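Cuaderno del taller de carrozas y vestuario. Noviembre, miércoles, 18:40

Sigo sin creerme lo de la estructura ligera. Lo apunto hoy porque dentro de un mes diremos todos que lo veíamos venir, y quiero que conste quién lo veía y quién no.

Prueba de carga del espaldar grande, el de la comparsa de apertura. Varilla de fibra, arnés con las dos correas cruzadas y placa lumbar nueva. Con la pluma puesta solo en la mitad izquierda el conjunto se va hacia ese lado, como era de esperar. Lo raro es que al compensar con lastre a la derecha sigue yéndose. O la placa está torcida o las fundas de las varillas no están al mismo ángulo. Omolara Etim dice que es el ángulo. Yo digo que es la placa. Medir las dos cosas antes de seguir discutiendo.

Adhesivo: el Volterov de contacto agarra bien sobre goma EVA y mal sobre la fibra, por mucho que la ficha hable de «todo tipo de soportes». Lijé una varilla, dejé otra sin lijar. La lijada aguantó el tirón a mano, la otra soltó la funda entera y limpia, sin dejar ni rastro de cola. Habrá que lijarlas todas. Eso son dos tardes que no están en el calendario.

Lentejuela: llegó la caja de Lü, 2000 piezas según el albarán. No las voy a contar. El tono no es el de la muestra, tira a verdoso con la luz del techo. Con la luz de la calle no lo sé, y el desfile es de noche, así que tampoco me sirve mirarlo a mediodía. Pedir prestado un foco como los del recorrido y comparar con la muestra grapada a la hoja de pedido. Si se confirma, devolución, y que no me vengan con que desde la grada no se nota. Desde la grada se nota todo, sobre todo cuando pasan cuarenta metros de lo mismo.

Carroza: el chasis de Corkton sigue con el ruido en la rueda trasera. Lo han engrasado y ahora hace el mismo ruido, pero engrasado. Me dicen que es de la lona, que vibra. Quité la lona y lo seguía haciendo. Pendiente de levantar el eje, que es lo que pedí al principio.

El generador lo dejo para otro día. Solo una nota: la toma de sonido y la de luces no pueden ir a la misma regleta. El año pasado se fueron las dos a la vez delante de la tribuna y todavía hay quien dice que fue un efecto.

Lo que más me preocupa es el giro de la esquina del mercado. En el plano el espaldar pasa con 100 centímetros de margen por cada lado. El plano no cuenta con que la gente se baja de la acera, ni con el viento, ni con que las bailarinas no giran sobre un punto fijo, giran abriéndose. Quiero hacerlo en el patio con cinta en el suelo y la música puesta. Sin música no vale, porque van más despacio y sale todo bien.
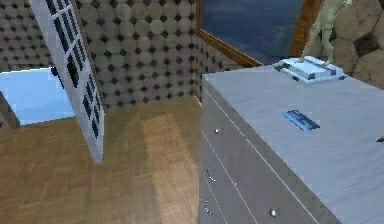 Lucía Prieto: lo de la esquina ya lo hicimos con cinta y pasaban. Si hay que repetirlo se repite, pero con el espaldar terminado, que con medio espaldar no demuestras nada en ninguna dirección. Y lo del margen del plano lo medí yo, está bien medido.

Contesto aquí mismo para que quede junto. Que esté bien medido no lo discuto. Lo hicimos con cuatro personas, sin público, y con los espaldares del año pasado, que eran más estrechos. Acepto esperar al espaldar terminado si está terminado antes del ensayo general. Si no, se prueba con un armazón de caña del mismo ancho y sin pluma, que para chocar con una farola da igual.

Más cosas.

La aplicación de Jastitness para repartir los turnos de prueba de vestuario: la he usado esta tarde por primera vez. Me ha puesto 3 personas a la misma hora en el mismo probador y me ha mandado un aviso felicitándome por completar la agenda. Vuelvo a la hoja de papel de la puerta hasta que alguien me enseñe que funciona. El papel por lo menos no felicita.

Tocados: secado de la pasta muy lento con esta humedad. Los de ayer seguían blandos por dentro al pincharlos. No pintar encima, aunque por fuera parezcan listos. Ya perdimos una tanda así.

Para mañana:
medir ángulo de fundas y planitud de la placa, las dos, con Omolara delante
lijar varillas, empezar por las del lado izquierdo
foco para la lentejuela
llamar otra vez por el eje
cinta de suelo, queda medio rollo

20:15. Medida la placa antes de irme, no he podido esperar. Está plana. Falta el ángulo.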